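Umbridge Community Center
Treat Pail Program: Frequently Asked Questions

What is the Treat Pail Program?
The program provides filled candy pails to children attending the October open house at the Umbridge Community Center. Pails are sorted and filled at the center's Tultberg Street annex and brought to the main hall before doors open at 5 p.m.

Who may receive a pail?
Any child aged 12 or under who is registered for the open house. Registration is limited to 50 children per entry period. One pail is issued per child, and siblings must be registered separately.

Which pails are used?
The center uses plastic pails in several colors. Color is assigned according to the contents, as explained under "Allergies" below, and may not be exchanged for reasons of preference. Families may bring a pail of their own, provided that it has an open top and no sharp edges.

How are the pails filled?
Candy is set out on a table and placed in the pails by hand. Only sealed, factory-wrapped candy is accepted. Wrinkled wrappers are not a cause for rejection – a torn or opened wrapper is.

Red Skittles bags on the table, and jack-o'-lantern pails in white and green: 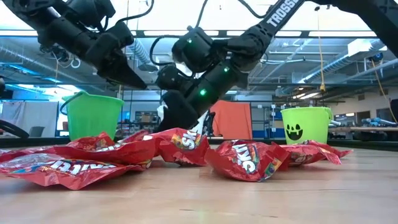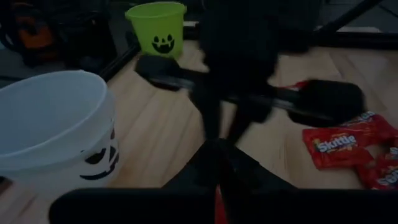
May I donate candy?
Yes. Donations are received at the front desk until the last week of September. The center asks for individual bags and cannot divide large bags into portions. Last year's donations came to nearly 1,000 pieces, and storage space is limited, so donors with more than one full carton are asked to call ahead.

Are homemade treats accepted?
No. Baked goods, loose candy and fruit cannot be placed in the pails, even when labeled.

What about allergies?
Green pails are reserved for contents without nuts, according to the ingredient list on each package. White pails may hold any accepted item. The center does not test food, and parents or guardians remain responsible for reading labels before candy is eaten.

Can a pail be held for later pickup?
Pails not collected at the open house are held at the annex until the end of October. Please bring the registration slip. Unclaimed candy is passed on to the Drovalo after-school club.

Must the pail be returned?
No, although returns are welcome. A collection bin stands beside the Cha Room entrance through November. Pails should be wiped clean and free of wrappers. Last year, 54 were returned in usable condition and stacked for storage.

Where should other questions be sent?
Please ask at the front desk during regular hours or leave a written note in the program mailbox.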